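September 6, 2024

**Palham Memorial Education Working Group - minutes**

Chair: Yến Tiêu
Attending: representatives of Breltis Museum, the Trusow archive, and the Conneely school district
Apologies: none received

**1. Previous minutes**

Approved with one correction. Under item 4, "survivor testimony" should read "recorded testimony." The group does not hold live sessions under the current agreement.

**2. Testimony archive**

Trusow reported that 228 recordings have been transferred from tape. Transcripts have been checked against the audio for all but three. Those three are in Yiddish with long passages in Hungarian, and the present reader covers only the first language. Trusow will request a second reader through its own budget.

The chair asked whether schools could have access before the last transcripts are finished. Trusow had no objection, provided the untranscribed recordings are left out of the school catalog. Agreed.

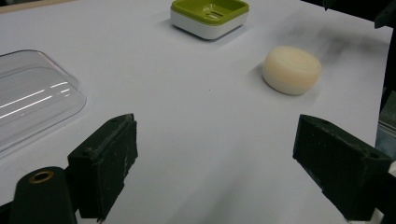 Breltis raised the wording of the consent forms. Forms signed before the transfer permit "educational display" and do not mention streaming. Breltis takes the view that classroom streaming falls within the term. Trusow does not, and wants written confirmation from families where they can be reached. After discussion the group adopted the Trusow position. Recordings without confirmation stay available on site only.

**3. Teacher training**

Conneely asked for two training days per school year in place of one. The first would cover the history of the ghettos and deportations, the second the use of testimony with students under 14. The chair noted that the grant pays for one day. Conneely will meet the cost of substitute teachers if Breltis provides the room and the speaker without charge. Breltis to confirm in writing.

The reading list was accepted as circulated - the map supplement is still to be proofread.

**4. Letter to the state legislature**

The draft letter supporting a required unit in grade 8 was reviewed. Changes:

- Paragraph 2: delete the comparison with other states.
- Paragraph 3: replace "awareness" with "instruction."
- Signature block: list member bodies alphabetically.

Conneely abstained, as district policy bars it from signing letters on pending bills. The letter will go out under the other members' names.

**5. Actions**

- Trusow: second reader; contact list of families.
- Breltis: written reply on room and speaker.
- Yến Tiêu: revised letter to members for final comment.

**6. Next meeting**

December, at Breltis. Date to be set by email. Agenda items to the chair two weeks ahead.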